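Skate sharpening for a beginner defenceman?

I'm 38 and just joined the C league at Fimell Park. The shop put a 1/2 inch hollow on my skates and I can't stop without chattering. Should I go shallower?
Beathag Purves

What do you weigh? I'm over 200 lb and use 5/8. Bigger guys don't need as much bite.
Reginald Brannigan
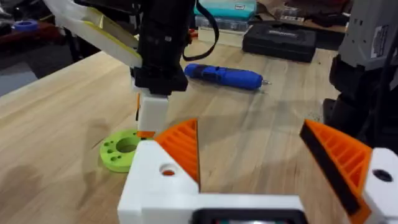

Fimell, 10 February 2026

Try 5/8 for a few games before you change anything else. Ask them to check the edges are level too. Mine were off for most of a season and I blamed my ankles.
Ristura14

get new laces
Hestex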